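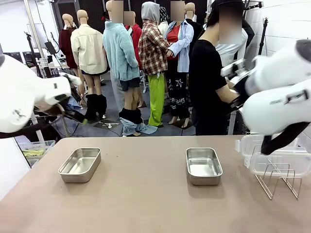
Two weeks of gripper swapping, part one: the trays

January 31, 2022

So I finally got the Okabe jaws bolted on and working, and I have opinions! If you read my December post you'll remember I was fed up with the Gunix grippers that came on our two arms. They're strong, they're fast, and they pinch everything like a crab. Fine for blocks, awful for food. I ordered two sets of the Okabe ones (648 dollars all in, ouch) and gave myself a stack of tests to run before I was allowed to like them.

First up was plain steel trays, the shallow kind with rounded corners that every sandwich counter has. I thought this would be the easy one. Nope. The rim is thin and shiny and the jaws want to slide along it, so you get a lovely grip for a second and then the far end of the tray starts to droop. With the Gunix I just cranked up the force until it stopped. On the Okabe I had to come in lower and let the jaws sit further over the rim, and I spent most of an evening nudging the approach angle on the left arm.

The shine is a pain for the cameras too. I moved one light a foot to the side and the depth numbers got a lot calmer. If you're fighting shiny metal, try that before you touch any settings (I touched all the settings first, of course).

Then I ran 36 tray lifts per arm with each gripper. The Okabe won on the left and tied on the right. I think the right arm has a bit of play in the wrist, so I'm not blaming the jaws for that yet.

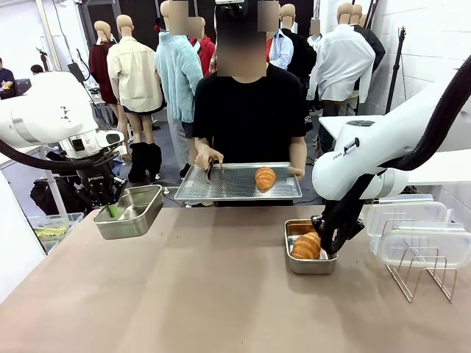 Croissants, or why I wanted soft hands

Okay, the fun part. A croissant is a mean little test object. It's light, it's flaky, it's a different shape every single time, and if you squeeze too hard you know right away. The job was simple on paper: one arm deals with a tray, the other reaches into a second tray with a croissant in it. Meanwhile there's a person right behind the table with more on a baking tray and a pair of tongs, so the arms were on the slow speed setting all day.

Force control is where the two grippers really split. The Gunix goes from "not touching" to "crumbs" with hardly anything between. The Okabe has a proper low end and you can creep up on it. I did still flatten a couple before I found the right number, and I ate the evidence.

My one big gripe is the controller. I'm running both arms off a Skirkow box, and it only talks to the Okabe through an adapter that drops out if you send commands too quickly. Putting a 500 millisecond gap between open and close cured it, but it makes the whole thing look like it's thinking very hard about pastry.

Next on the list is the clear lidded containers, which I'm dreading, and then the Flevulitz suction cups if they ever ship. If you've used those on thin plastic lids, leave me a comment and tell me what pressure you ran!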